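We use cookies to remember your reading settings. Accept | Manage
Posted in June by Rodel Lacson
6 min read

Handout 4: Collecting demonstrations for two-arm tasks

This handout covers the recording half of the unit. Training is in Handout 5. Read it before the Friday lab, and bring the log sheet.

4.1 What counts as an example

One example, or episode, is a full run of the task from rest position to rest position, with joint angles, gripper commands and all video streams stored against a common clock. The reference task for this unit is pouring: one arm holds the bottle, the other holds the cup, and neither object is supported by the table during the transfer. The pour is short compared with the rest of the episode. Most of the recorded time goes to reaching, closing and bringing the two objects together, and a model trained on the episodes will spend most of its capacity there too. 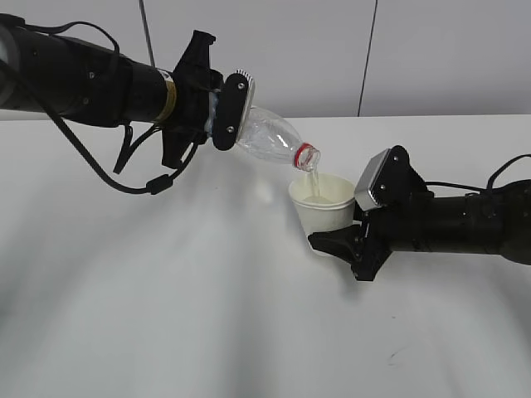
Why not script the pour and record only the reaching?

A scripted pour fixes the tilt angle in advance, and the correct angle depends on how much water is left in the bottle. The operator corrects for this by watching the stream, and those corrections are the part of the data we cannot write down as a rule.

4.2 Varying the start state

The Nurnik set, which we use for comparison, has 4,000 episodes. Of these, 446 begin with the bottle in the same place to within the width of a finger. A policy trained on the full set did well from that position and poorly elsewhere. Adding another 1,000 episodes from the same position did not change the result. Spread matters more than volume once the basic motion is learned.

For each block of 15 episodes, vary the following between runs:

- bottle position and rotation
- cup position
- fill level
- order of grasping (left arm first or right arm first)

Do not vary the lighting on purpose. It drifts enough over a day.

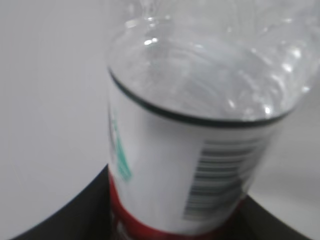
Rotation is the item most often skipped. Operators tend to return an object to the table the way they picked it up, and the result is a set in which the wrist camera sees the same face of the bottle every time. Labels make this worse. A barcode on one side and a red band low on the label are strong visual features, and a network will use them as landmarks if they always sit in the same part of the view. Turn the bottle by hand between runs and write the rotation on the log sheet as a clock position. Blur on the label is acceptable – the arm moves, and the deployed policy will see the same blur.

4.3 Segmenting the episode

Mark four phase boundaries after recording: first grasp, second grasp, start of pour, end of pour. Use the fixed camera for the pour boundaries and the wrist cameras for the grasps. If two markers disagree on a boundary, keep the earlier one and note it.

The interval between second grasp and start of pour is called the approach. It should contain no pauses. Operators who stop to check alignment produce frames in which the correct action is to do nothing, and a policy with no memory of earlier frames can get stuck there.

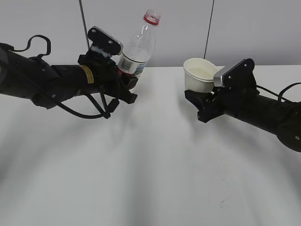

Rodel Lacson
Lecturer, Robot Learning, Bistmont

Slow motion through the approach is fine. A full stop is a pause, and an episode with a pause is tagged P and kept out of the first training run. We keep P episodes on disk because Rowena Dizon's group uses them for the Aquino models, which take a history of frames as input.

4.4 Failed grasps

Keep a failed grasp if the operator recovers within the same episode. Tag it R. Discard the episode if anyone reaches in to move an object, even slightly, or if the recorder drops a stream. The Ledent recorder writes a line to the session log for every dropped stream, so check the log before leaving the bench.

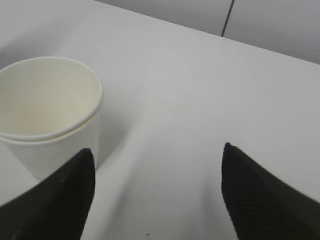 Recoveries should not be staged. A staged miss has a different approach path from a real one – the operator already knows where the gripper is going to end up – and the model learns the miss along with the correction. If a block contains no R episodes, leave it that way.

4.5 Before you hand in

Replay the first and last episode of each block at full speed. Confirm that the video and the joint angles line up at the moment of first grasp. Count the tags and copy the totals to the log sheet. Blocks without a log sheet are not graded.

Next: Handout 5, Training and held-out start states

Get new handouts by email. Subscribe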